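Dronham Kitchens Adds Fresh Oat and Hazelnut Milk to Its Stirden Production Line

Product made in small batches and sold chilled with a shelf life of four days

STIRDEN, October. Dronham Kitchens today announced the addition of two plant milks, oat and hazelnut, to the range produced at its Stirden site. Both will be sold chilled in glass bottles through the company's own counter and through independent grocers and cafes that already carry Dronham soups and stocks. Deliveries to trade customers begin on the first Monday of next month.

The hazelnut milk contains hazelnuts, water and salt. The oat milk contains oats, water, salt and a small amount of sunflower oil. Neither product contains gums, added sugar or flavorings. Both separate on standing and should be shaken before use.
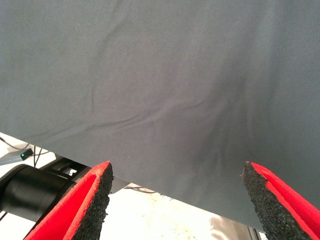 Hazelnuts are roasted on site, skinned, and soaked for 7 hours in cold water. The soaking water is discarded. The nuts are then ground with fresh water and pressed through a fine filter, and the milk is heat treated, cooled and bottled the same day. Oats are handled differently. They are soaked for 15 minutes only and ground briefly in chilled water, which limits the release of starch and keeps the finished milk from becoming slippery. Oat milk made this way will thicken if boiled and is intended for cereal, baking and cold drinks. The company recommends the hazelnut milk for coffee.

Habibur Siddiqui, head of production at Dronham Kitchens, said: "Most of the development time went into the grind. If it is too coarse the milk is thin and you leave the flavor behind in the pulp. If it is too fine the filter clogs and you get grit in the bottle. We changed the roast twice as well. A darker roast smelled good in the kitchen but tasted bitter once the milk was cold."

Trial batches were served over the summer at the Stirden counter and at Qin, a noodle and tea shop in the same town, which used the hazelnut milk in a chilled black sesame drink. Comments from customers led to a reduction in salt in both recipes. The drink will stay on the Qin menu.
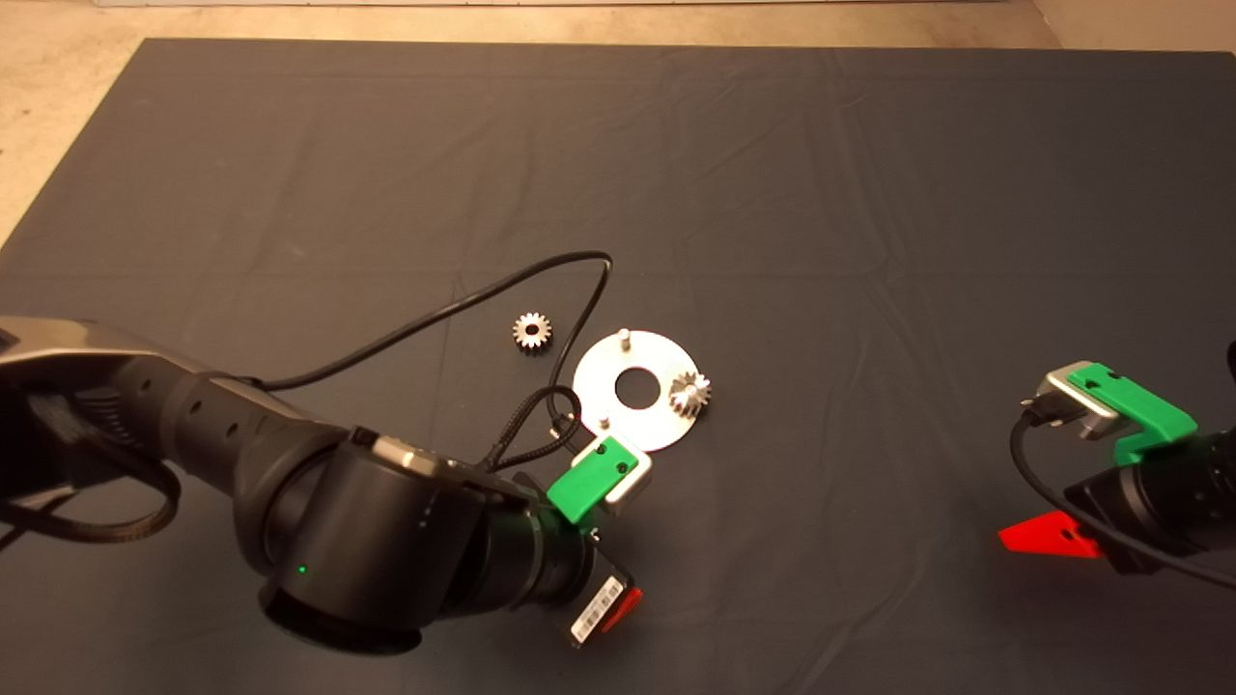

Initial output is set at 80 bottles per production day, divided between the two milks according to orders received. The pulp left after pressing is dried and milled. Hazelnut pulp is used in the company's crackers, and oat pulp goes into its brown loaf. Ingredient labels on both products have been revised, and customers with a nut allergy should check the new labels before buying, including on items they have bought before. The two milks are made on the same equipment, and the oat milk is therefore labeled as unsuitable for people with a nut allergy.

Bottles must be kept refrigerated and used within 4 days of the date on the cap. Freezing is not recommended. A deposit is charged on each bottle and refunded when the rinsed bottle is returned to the Stirden counter. Trade customers may return empties to the driver.

Availability

Trade orders close at noon on the day before delivery. The minimum trade order is one crate, which may be mixed. Counter sales begin at 8 a.m. on production days. Price lists and full allergen information are available from the Dronham Kitchens trade desk on request.

About Dronham Kitchens

Dronham Kitchens makes soups, stocks, crackers and bread for retail and cafe customers. All products are prepared at its site in Stirden.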